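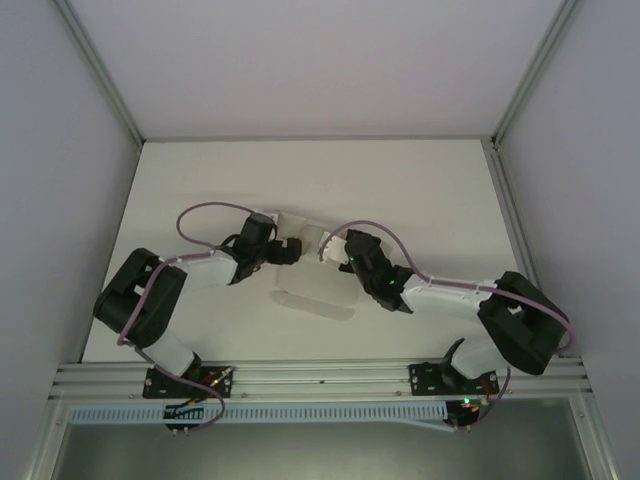
Pieza transparente sobre el tablero blanco mate.

Tablero Nildale, blanco mate
Redacción de Bralar, abril

Un tablero blanco es un tablero blanco, y en Bralar llevamos 356 vendidos sin encontrar un adjetivo mejor. El acabado mate conserva la sombra de lo que se apoya encima, detalle que agradecerá quien haya buscado a tientas un plástico transparente. Se limpia con un paño húmedo; con estropajo también, una sola vez.

Ref. 108. Entrega en 6 días laborables. Cantos incluidos, paciencia aparte.

Productos relacionados
Cera Barnilex para cantos
Caballete Van Wyk plegable
Paño Bralar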